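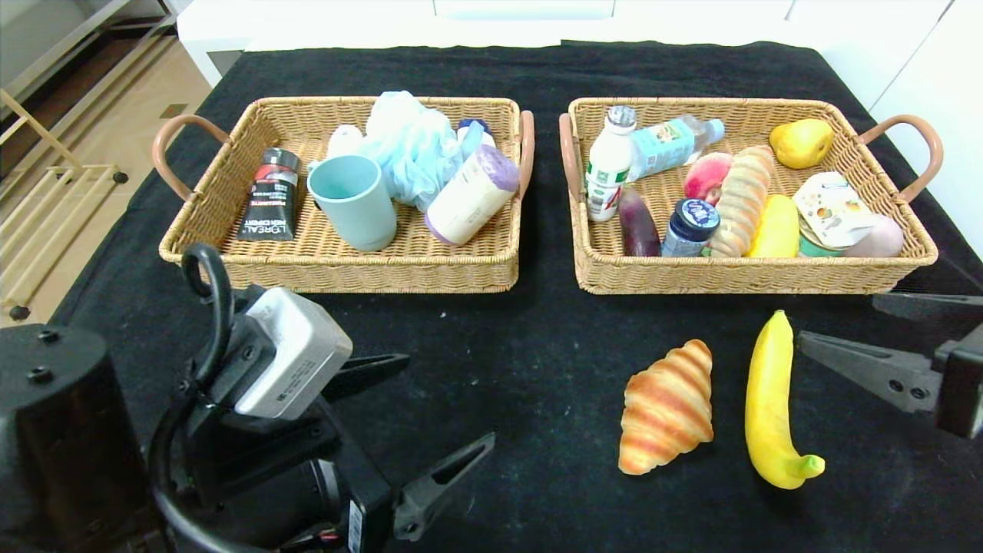
Pre-session inspection checklist: two-arm sorting bench
Student project Orimier, basket sorting task
Inspection date: 02/06/2022
Inspected by: Jade Vachon
Bench location: Bragança room, north wall

Results are entered as OK, OK with comment, or FAIL. A FAIL in sections 1 or 2 stops the session until it has been cleared and initialled. Comments are to be written on the day and not filled in later from memory.

SECTION 1. POWER AND EMERGENCY STOP

1.1 Main isolator accessible from both sides of the bench. OK

1.2 Emergency stop, left station, cuts both arms. OK

1.3 Emergency stop, right station, cuts both arms. OK with comment
Comment: Button works but has to be twisted hard to release. Two students could not reset it last time and thought the controller had crashed. Replacement ordered from Zendari.

1.4 Arms hold position after stop, no visible drop. OK
Comment: Tested with empty grippers only. To be repeated with the heaviest basket item held.

1.5 Supply leads free of cuts, crushed sections and tape repairs. OK

SECTION 2. ARMS AND GRIPPERS

2.1 Base bolts tight, paint marks aligned. OK

2.2 Gripper finger bolts tight, left and right. OK with comment
Comment: One bolt on the right gripper took a quarter turn. Re-marked. Check again after 300 cycles.

2.3 Finger tips free of burrs, cracks and food residue. OK

2.4 Cable loop at left gripper clear of the fingers through full wrist travel. OK with comment
Comment: Clear in all taught positions. With the wrist turned to its limit by hand, the loop comes closer to the bracket than I would like. Limit reduced in the Misasov settings file until the cable has been re-routed.

2.5 Gripper closing force at or below the class setting of 400. OK
Comment: Left was still at 1,000 from the block-lifting exercise. Set back before power-on. Whoever runs the block exercise must restore the class file afterwards.

2.6 Speed limit during teaching set to the reduced value. OK

2.7 Arms cannot touch each other in the shared zone between the baskets. OK with comment
Comment: Relies on the software zone only. No arm to be driven in manual mode while the other is running a program.

SECTION 3. WORK SURFACE

3.1 Cloth covers the working area and does not hang into the arm bases. OK

3.2 Cloth lies flat enough for picking. OK with comment
Comment: Soft wrinkles are acceptable. A fold tall enough to catch a finger tip is not. Smooth by hand with the arms stopped, never between runs with the program paused.

3.3 Baskets side by side at the back of the cloth, toiletries left, food right. OK

3.4 Basket handles clear of the approach path. OK with comment
Comment: The handles are the likeliest thing to be snagged on this bench. The approach height was raised by 85 mm in January for this reason and must not be lowered to save time.

3.5 Start items placed in front of the right basket. OK
Comment: Croissant and banana for this session. Banana to the right of the croissant, lying nearly straight up and down the bench.

SECTION 4. OBJECTS

4.1 No glass, blades or aerosols among the items. OK

4.2 Caps closed on all bottles and tubes. OK with comment
Comment: Includes the L'Oréal Men Expert tube in the left basket. Tubes are not to be gripped across the middle. If a cap loosens during a run, stop, remove the item and wipe the fingers before restarting.

4.3 Soft items in sound condition. OK with comment
Comment: Bath puff has mesh that can hook on a finger edge. If it stays attached after release, stop the arm and free it by hand. Do not shake it off by jogging the wrist.

4.4 Heavy or hard items low in the basket. OK with comment
Comment: The can in the right basket is under the packet in the front corner. Groups picking from that corner must take the packet first.

4.5 Items not to be eaten, whatever they look like. OK
Comment: Read out at the start.

SECTION 5. PEOPLE AND AREA

5.1 Floor clear on the operator side. OK

5.2 Wheeled rack outside the reach of both arms, castors locked. OK with comment
Comment: Slatted rack checked for reach and found clear. One castor lock is weak. Do not use the rack as a seat or as a shelf for laptops.

5.3 Long hair tied back, lanyards off, sleeves above the wrist. To be checked at the door.

5.4 One named person on the stop button for each run. To be entered by each group on its run sheet.

5.5 Nobody reaches over the cloth while the ready light is on. Rule read out and signed for.

OPEN ACTIONS

1.3 Fit new stop button, right station. JV
1.4 Repeat drop test under load. JV
2.2 Recheck right finger bolt at 300 cycles. Group on duty
2.4 Re-route left gripper cable, then restore wrist limit. JV
5.2 Replace castor. Workshop

Result: bench released for supervised use at reduced speed. Full speed not released until 1.4 and 2.4 are closed.

Signed: J. Vachon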